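Waffle fingers vs. plain pads, wrist cam view

Forum > Grippers and End Effectors > Show your setup
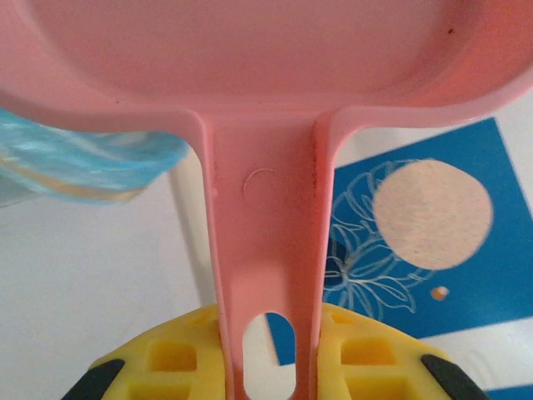

First post: what I'm comparing

posted by clusudik_fan, February 6, 2020

Arm is the Brinton. Fingers are the yellow printed ones with the square pockets, closing on the handle of a toy frying pan, which is my standard test part now. Yes, I am an adult with a mortgage.

The alternative is the plain Boninis fingers, flat and stiff, no pockets. I have run both sets on the same pan since July. The yellow ones give a little and hug the handle. The Boninis ones hold harder but the pan likes to pivot, pan end down, like it's bowing to the audience.

Question for the room is whether the pockets do anything or whether I'm just getting soft plastic with extra print time. Also open to opinions on the wrist camera. I like it close. My coworker says I'm filming a documentary about a handle.

Reply 1

torque_and_regret wrote:

Pockets do something. They make the finger weaker, and you have decided to call that compliance. Print a solid one in the same filament and run it again before you give the ribs any credit.

Camera is too close. You can't see the far side of the pan at all, so if it tips you find out when it hits the floor.

Reply 2

clusudik_fan wrote:

Solid ones are printing. On the camera, I disagree. I want to see both fingertips and the handle between them, and I have that. If I want to see the pan I'll look at the pan.

Reply 3

benchmold wrote:

Your policy can't look at the pan, though. That's sort of the whole issue.

I'd keep the wrist view and add a second one off to the side. 2 cameras on the Clusudik controller is fine at 600 lines. Go higher and it starts dropping frames and blaming your cable.

Reply 4

yangbot wrote:

Going to be the unpopular one. I have the Yang fingers, similar grid, and after 2,000 closes the ribs near the tip went white and then cracked. Solid ones from the same spool made it to 2,050 and I quit because I was bored. So they're either tougher or I should have been more patient.

Also OP, that handle has raised edges with a channel down the middle. Flat fingers only touch the edges, so of course it pivots. Try something boring like a wooden spoon before you write off the Boninis set.

Reply 5

torque_and_regret wrote:

Seconding the spoon. One part is a hobby.

Reply 6

clusudik_fan wrote:

Fair on the spoon. Less fair on the channel, both sets squeeze from the sides, so both sets see the same edge. Difference is the yellow one wraps it a bit. I think. It's hard to tell with a finger that's mostly holes.

What infill were you at, yangbot? Mine have no cracks yet but I also don't have your stamina.

Reply 7

yangbot wrote:

Whatever the slicer defaulted to. I'd love to tell you there was a plan.

Reply 8

benchmold wrote:

Where did you put the force limit for the two sets? If it's the same number for both you're testing the number.

Reply 9

clusudik_fan wrote:

Same number for both. I'll be back after the spoon.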